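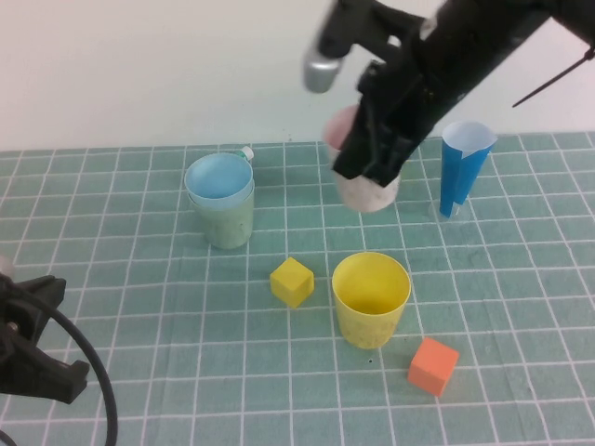
Tamunoemi Bako asked whether the force limit has to be set again after every finger change, or only when the new fingers are a different length. It has to be set again every time. The controller stores the limit against the finger set number, and a new set number starts at the factory value, which is too high for thin-walled cups.

6. Comparing Grippers on the Cup and Block Test

6.1 Purpose

The cup and block test compares two grippers, or two finger sets on the same gripper, using light objects that deform easily. Cups show excess force at the rim. Cubes show poor finger alignment. Run the full test before a new gripper is released for general use on a Sultodo two-arm station.

The test does not measure payload. For payload, see Section 8.

6.2 Before You Start

You will need:

- the station, with both arms homed and the controller in Manual
- a gridded mat, flat on the table with its rear edge parallel to the wall
- light cups in several colors, including at least one that can be nested in another
- a cone cup and a clear stand that holds it upright
- cubes in two colors
- the Tan finger gauge
- a printed copy of the record sheet (Appendix C)

CAUTION: Press the stop button before changing fingers. Manual mode limits speed but does not remove power from the gripper motor.

CAUTION: Check the cable on each arm through its full travel. A cable that lies across the mat can drag objects out of position and spoil the run.

6.3 Setting the Force Limit

1. On the controller, open Gripper, then Finger Set.
2. Enter the number stamped on the inside of the fingers. Both fingers must carry the same number.
3. Close the gripper on the finger gauge. Wait for the reading to settle.
4. Set Force Limit to 200. The value is in controller units and is not a force in newtons.
5. Open the gripper fully and close it on the gauge again. If the two readings differ by more than 3 units, clean the finger pads and repeat from step 3.
6. Press Save. The set number stops flashing when the value has been stored.

NOTE: Kument controllers with older firmware do not flash the set number. On these units, leave the menu and open it again to confirm the value.

6.4 Placing the Objects

1. Put the cubes and one open cup in the front half of the mat. Leave enough room between them for the fingers to open fully.
2. Turn the cubes so that their sides do not line up with the grid. A cube that is square to the grid is too easy a target and hides errors in wrist rotation.
3. Nest one cup inside another and place the pair on the side away from the working arm.
4. Stand the cone cup in its holder near the back of the mat. It is the tallest object in the test and should be the last one the arm has to reach past.
5. Record each object's grid square on the record sheet.
6. Park the second arm low at the edge of the mat, with its fingers clear of all objects.

6.5 Running the Test

1. Select the working arm and load the cup program.
2. Set approach speed to 200. Do not change the speed between grippers.
3. Start the program. The arm takes hold of a single cup with the fingers pointing down, lifts it a short way above the mat, and holds it there.
4. During the hold, look at the rim from the side. Enter R (round), O (oval) or F (folded) on the record sheet.
5. Press Continue. The arm sets the cup down and opens.
6. Repeat for the nested pair, the cone cup, and each cube.
7. Return all objects to their recorded squares, fit the second gripper, and go back to 6.3.

NOTE: Wide fingers hide most of the cup from a camera mounted in front. Judge the rim from the exposed side, or move the camera. Do not open the gripper partway to get a better view.

NOTE: With the nested pair, a gripper passes if the two cups lift together. Lifting the inner cup alone is recorded as a miss, even if the cup is undamaged.

6.6 Reading the Results

Compare rim entries first. A gripper with any F entry fails at the current limit. Lower the limit in small steps and run the cups again - the cubes do not need to be repeated unless the fingers were removed.

If both grippers have the same rim entries, compare cube placement. Count a cube as misplaced if it is set down touching a grid square other than those entered on the sheet. Uneven placement that always falls to the same side usually points to a bent finger or a worn pad - check with the gauge before adjusting the wrist offset.

Slips on the cone cup alone are normally caused by grip height. The wall slopes, so a grip taken too low lets the fingers ride toward the narrow end. Raise the grip point in the program and repeat that object only.

Keep the record sheets with the station log. Benjie Dizon holds the master copies for Mindico sites.

Mindico Station Manual, Section 6 | Questions: Pacita Talavera, Technical Documents | Copyright Mindico. All rights reserved. | Back to top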